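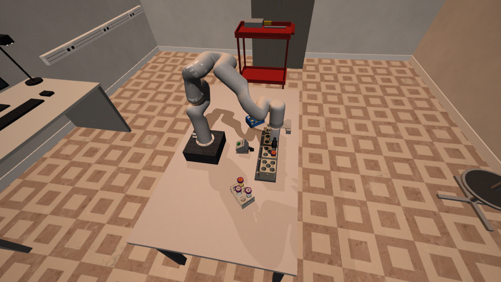

Gemma Pellegrini had sorted tubes by hand for so long that when the arm arrived she said she would miss them, a thing she had never expected to hear herself say. The tubes had been her mornings. She knew by the color of a cap which bench a sample was headed for, and she could carry on a whole conversation about her sister's wedding without putting one in the wrong rack.

We begin with her remark because it holds most of what this chapter is after. Earlier chapters dealt with machines in large plants, with their fences and their long rows of identical parts. Now we come indoors, to the small laboratory, where a robot arm may share a room with a desk lamp and a utility cart, and where the people who work beside it have usually known one another for years.

The laboratory we will follow is called Tinedora, and it handles up to 1000 tubes on a busy day. Before the change, two people spent the whole morning lifting tubes out of one rack and setting them into another. It is plain work, and it is hard on the thumbs and the neck - ask anyone who has done it through a flu season. When the arm took over the lifting, those hours didn't vanish. Some went to checking labels that the system had refused, some to telephone calls with clinics, and a good many, in the first weeks, to standing nearby with folded arms and watching.

Jamshid Kordestani, the supervisor, kept a notebook through that period, and he has kindly let us borrow from it. In September he wrote down 159 stops, most of them small, and beside each one the name of the person who got things moving again. You will meet those names often in the pages ahead. As you read, keep a question or two in your mind: who decides what counts as a stop, who is trained to clear it, and does that new skill show up anywhere in a person's job title or pay? We will take up the first of these in Section 2, starting with an ordinary morning shift.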